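1/ Zwischenstand zur Teleoperation beim Aufheben von Kleidung vom Boden. Wir sammeln seit November Demonstrationen für Akton, Zielumgebung sind Wohnräume. Ein paar Notizen, weil Fragen zum Setup kamen.

2/ Hardware: ein Arm, Parallelgreifer, Kamera am Handgelenk. Gesteuert wird mit einem Leader-Arm von Clodano, gleiche Kinematik, kleinerer Maßstab. Kein Force-Feedback. Man sieht den Kontakt, man spürt ihn nicht.

3/ Bisher 900 Episoden aufgezeichnet, davon 400 nach Durchsicht behalten. Häufigster Grund fürs Aussortieren: Operator zögert über dem Haufen. Das Zögern landet sonst in der Policy, und der Arm steht dann ebenfalls über dem Haufen.

4/ Kinästhetisches Führen (Arm direkt mit der Hand bewegen) haben wir im ersten Monat probiert. Bei starren Objekten in Ordnung. Bei Textilien ist ständig die eigene Hand im Kamerabild, und die fehlt bei der Ausführung. Eingestellt.

5/ Das Schwierige am Haufen ist der erste Griff. Glatte Oberstoffe rutschen aus den Fingern, wenn man flach auf die Fläche geht. Saum, Kragen oder eine stehende Falte funktionieren besser. Reißverschlüsse möglichst meiden — die Zähne verkanten an der Fingerspitze.

6/ Regel für die Operatoren: immer das oberste Teil, immer einzeln. Kommt ein zweites mit, Greifer öffnen, ablegen, neu ansetzen. Diese Korrekturen bleiben im Datensatz. Ohne sie hat das Modell keine Ahnung, was nach einem Doppelgriff zu tun ist.

7/ Zur Anfahrt: Finger offen, flach über den Boden, dann unter den Saum. Steiler Winkel von oben geht auch, drückt aber bei dünnem Stoff den ganzen Stapel weg. Wir mischen beides, die flache Variante überwiegt.

8/ Gemusterte Böden waren anfangs ein Problem. Auf einfarbigem Laborboden lief alles, auf Steinoptik hat die erste Policy nach hellen Adern gegriffen. Seitdem wird in jeder Schicht der Untergrund gewechselt.

9/ Latenz Leader zu Follower: 19 ms. Merkt man beim Anfahren nicht, beim Schließen schon. Wer zu früh schließt, schiebt den Stoff vor sich her. Neue Leute brauchen dafür erfahrungsgemäß 100 Episoden Übung, die wir nicht verwenden.

10/ Nächster Schritt: dieselben Aufgaben mit den weicheren Fingerspitzen von Rokdale. Vergleichszahlen folgen, sobald genug durchgesehen ist. Unten noch die Sicht der Handgelenkkamera.

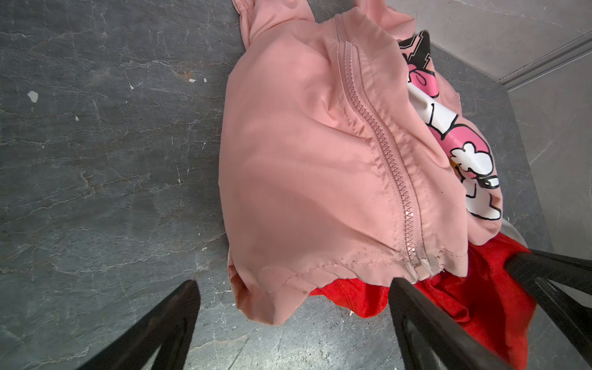 Handgelenkkamera, Greifer offen vor dem Saum der rosa Jacke. Darunter Rot und ein bedrucktes Teil.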